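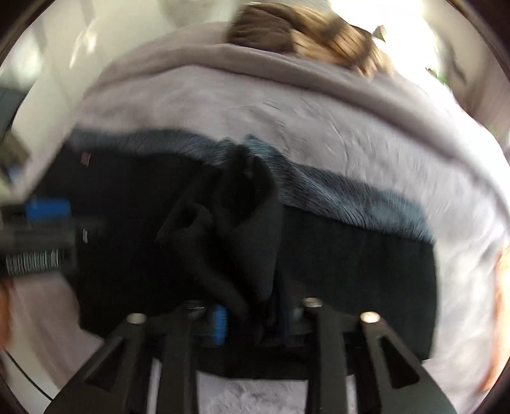
1/ Thread on black knitwear, specifically why two black garments bought in the same week stop matching by spring, and what I do about it. Long. Mute me if you don't wear black.

2/ Background: I did quality control for a dyehouse before I moved to writing about clothes. I own more black sweaters than I need and I keep a wash log for them. The log has 58 entries as of this week. All of what follows comes from that log or from the old job.

3/ Black is not one color. Hold a cotton tee against a merino sweater in daylight and one will go green, red or blue next to the other. The names for this in the trade vary. I say cast. A black has a depth (how dark) and a cast (which way it leans).

4/ Store lighting hides cast. Most shop floors run warm lamps, and warm light flattens the difference between a red-black and a neutral black. Take both pieces to the door. If the shop won't let you, take the one you already own in with you and compare under the coldest light in the building, usually the fitting room or the stairwell.

5/ Fiber decides most of it. Cotton is usually dyed with reactive or sulfur black. Wool takes acid or chrome-type dyes. Polyester takes disperse dyes at high temperature. Different chemistry, different cast, different rate of fading. A blend has two dyes in one yarn and they do not fade together.

6/ That last point explains the "rusty" cotton/poly sweatshirt. The cotton half loses depth in the wash. The polyester half stays put. What you see after a year is the polyester's cast coming through a grayer cotton.

7/ The sweaters in the log:
Drudine crew neck, 100% merino, mid-weight
Drudine crew neck, same style, bought a season later
Brurnix funnel neck, cotton with some nylon
Molefe boxy cardigan, wool/polyamide
An old unlabeled lambswool V-neck, used as the reference for "badly faded"

8/ No gifts, no codes, no affiliate links. I paid for all of them. The second Drudine was on sale in July, when knitwear is cheap and you can't judge how warm it is.

9/ Drudine no. 1. Slight blue cast, deep. Washed 5 times in the log period, by hand, cool, wool detergent. Very little change. Some loss at the cuff edges, which is abrasion and has nothing to do with dye.

10/ Drudine no. 2. Same style code, same label, noticeably redder. Different dye lot. This is normal. A dyehouse works to a tolerance, and the tolerance is judged against the standard, so two lots can sit on opposite sides of it and both pass.

11/ Practical result: if you want a matching sweater and skirt in the same yarn, buy them in the same order. Next season's will be close. Close is worse than different when the two pieces touch at the waist.

12/ Brurnix funnel neck. Best shape of the group. Neck stands up without folding, shoulder seam sits where it should, body is short enough to wear over high-waisted trousers. Also the fastest fader. Started neutral, now a soft charcoal with a brown lean.

13/ I don't count that as a defect. Cotton does this. I count it as a defect that the care label says 40°C. At 30 and inside out, a second one belonging to my sister has held its depth much better over the same number of months.

14/ Molefe cardigan. Flat, dense black, almost no cast. Pills heavily under the arm and where a bag strap crosses the shoulder. Pills look gray on black because the fiber ends scatter light. Shave it and the color comes back. The dye was there the whole time.

15/ Which brings up a general rule. Before you decide a black garment has faded, remove pilling and lint from one small area and look again. A fair share of "faded" is surface fuzz.

16/ Another share is detergent residue. Powder at low temperature does not always dissolve. It dries as a gray bloom along seams and folds. Run the garment through a plain rinse. If the bloom goes, use liquid from then on, and use less of it.

17/ Washing, in order:
Close zips and buttons
Turn inside out
Darks only, half-full drum
30°C or lower, liquid detergent with no bleach or brightener
Low spin for knits
Out of the machine as soon as it stops

18/ On brighteners. Many standard detergents contain optical brightening agents. They make white look whiter by giving off blue light. On black cotton they build up and the garment reads dusty in sunlight. Check the box. "For colors" detergents usually leave them out.

19/ On vinegar. I get asked every time. It does not "set" dye in a finished garment. The dyeing was done at the mill. A little in the rinse can help clear residue. It will not do anything else for you, and I wouldn't put it in the machine on every cycle.

20/ On salt: same answer, minus the residue part.

21/ Drying. Knits flat, on a towel, out of direct sun. Reactive blacks on cotton have decent lightfastness, but a wet garment in strong sun fades faster than a dry one. One afternoon on a line will not ruin anything. A summer of afternoons will, and it will do it across the shoulders first.

22/ Storage is where people lose color without washing at all. A folded sweater on an open shelf opposite a window gets a light stripe down the fold. I have one of these. Nothing fixes it short of redyeing.

23/ Redyeing. Works on cotton, linen, viscose. Works on wool with the right dye and slow heating, with some risk of felting. Does not work on polyester with ordinary home dye. Remember that the sewing thread is nearly always polyester, so topstitching that has gone gray stays gray.

24/ I redyed the lambswool V-neck on 1st October. Pot on the stove, acid black, temperature raised slowly over most of an hour, left to cool in the bath. Depth came back well. Cast is now strongly blue. Width shrank by a small amount, length by more.

25/ Would I do that to a sweater I liked? No. The V-neck was moth-bitten at the hem already.

26/ Wearing mismatched blacks. Two options that work. One: separate them with something else, such as a belt, a strip of white tee at the hem, a gray scarf. The eye needs the two blacks side by side to see the cast.

27/ Two: make the texture difference large. Ribbed wool with smooth leather, brushed cotton with satin. Surfaces that different are not expected to match, and the cast difference gets read as texture.

28/ What doesn't work is two smooth mid-weight fabrics, one slightly brown, one slightly blue, meeting at the hip. Black ponte trousers with a black fine-gauge sweater is the usual offender. I wore that for years.

29/ My current default: Brurnix funnel neck, black wool trousers with a visible twill, dark brown belt, long gray coat. The funnel neck has faded enough to read as its own color now, which makes it easier to wear than when it was new.

30/ Shopping notes. Ask what happens on a re-order of the same style. Unathi Mofokeng, who runs the knitwear floor at Nistside, pulls pieces from one carton if you ask for two items to match. Cartons are usually one lot. Not guaranteed, but better than picking from the rail.

31/ Lot numbers are sometimes printed on the small white tag inside the side seam, under the care symbols. They are not always labeled as such. If two garments share the whole string, odds are good. If the last few characters differ, compare them in daylight.

32/ Rub test. White cotton handkerchief, dry, ten firm strokes on an inside seam. Then again damp. Slight gray on the damp cloth is ordinary for a deep black. Strong gray on the dry cloth means loose dye on the surface, and it will go onto your bag lining, your pale sofa and your bra.

33/ Yes, this is post number 33 and I have not covered denim. Black denim is a separate subject (sulfur over indigo, or sulfur alone, or black warp with white weft) and it gets its own thread.

34/ Replies so far, grouped:

"Does freezing help?" Not with color. It's a moth measure.

"Dry clean only?" For structured jackets, yes. For a plain merino crew, hand washing has been gentler in my log.

"Do the color-catcher sheets work?" They pick up loose dye in the water. They protect the other clothes in the load. They don't slow fading of the black one.

35/ "How do you measure depth at home?" Badly. Same window, same time of day, same gray card next to the garment, judged by eye against a swatch I cut from an inside hem allowance when the garment was new. A proper instrument would be better. I no longer have access to one.

36/ The swatch is the one habit I'd push. Many brands attach a spare button and a length of yarn. Put the yarn in an envelope, write the garment and the purchase month on it, keep it in a drawer. Comparing against memory is useless.

37/ Correction to 7: the Molefe is wool/polyamide/elastane. I left off the elastane. It's in the rib only.

38/ Next update when the second Drudine reaches the same number of washes as the first. It is two behind.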